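Cable day, finally

February 24, 2020

Quick one, dinner is nearly on. The desk by the wall has been bugging me since November and I finally had a go at it. Router stuff, cables, the lamp, all of it living on the same bit of wood. No plan. Just started with whatever was plugged into whatever.
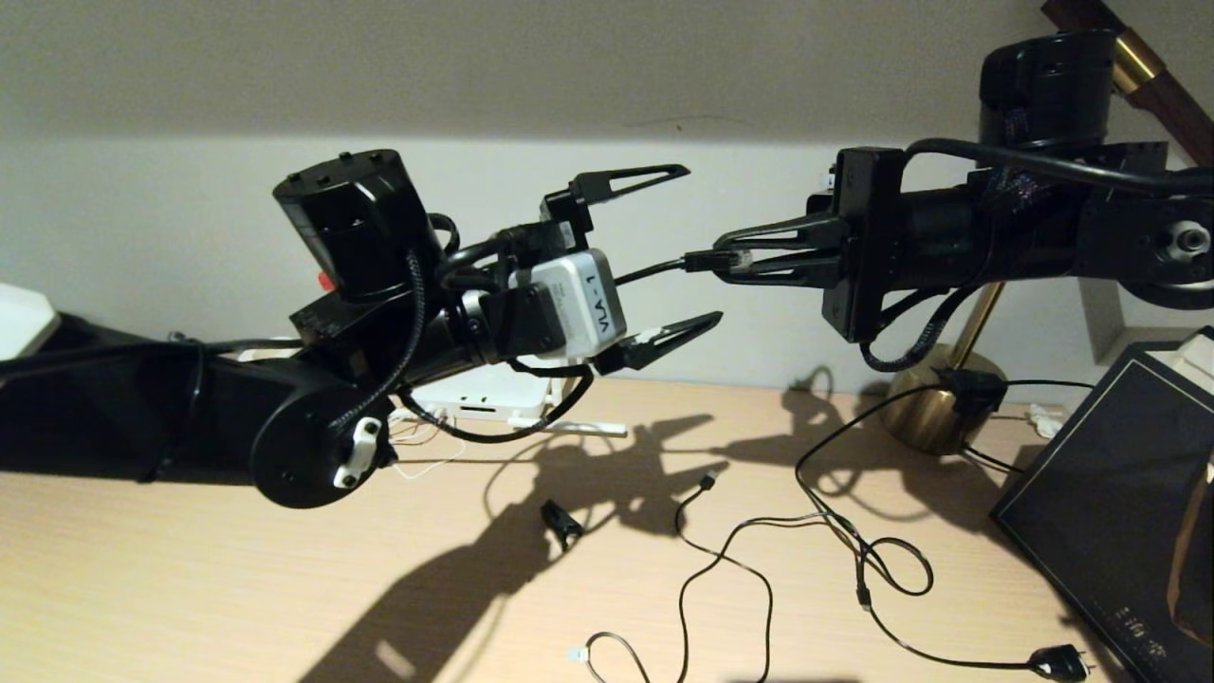 Black cable on its way between the two grippers, white box underneath.

Had ordered a pack of 20 velcro ties from Kusby, used 2. Typical. Most of the time went on working out which cable goes where, and I still have one that goes nowhere that I can tell. Kept it. Obviously. The router stays near the wall, becuase the Jitus guide says keep it away from big metal things, and then I went and left the brass-gold lamp on the same table. Will move it. Maybe.
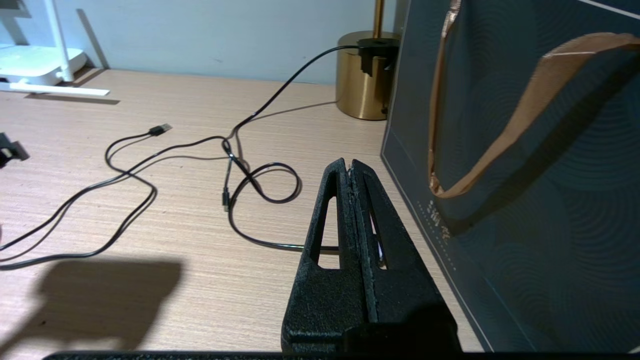
Ngui commented on my last desk post that labels beat ties every time – both ends of the cable, same word, done before you plug anything in. Fair. I had labels in the drawer the whole time.

So, labels. Masking tape and a pen, nothing fancy. I wrote "router" on three of them before it hit me that they all go to the router. Redid them by length and that was a bit better.

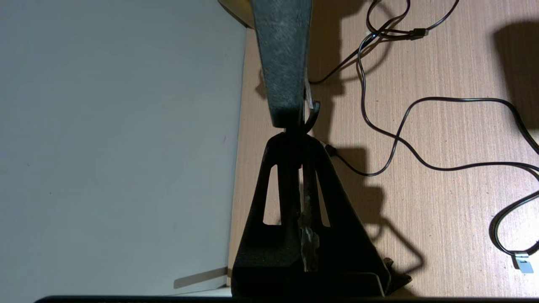
My rule for the desk now is one side for wires, one side for everything else. Lasted an hour last time. The black cables get the wood on the right, next to the plain white panel, and anything that strays over gets a tie. Jarkia sells a tray that screws in underneath but I dont want holes in this desk yet.
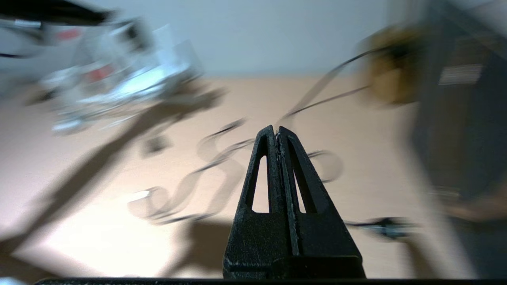 Long thin black one, still all loops.

Still to do – the drawer, the dust, that lamp. Ok, rice is boiling over, gotta go.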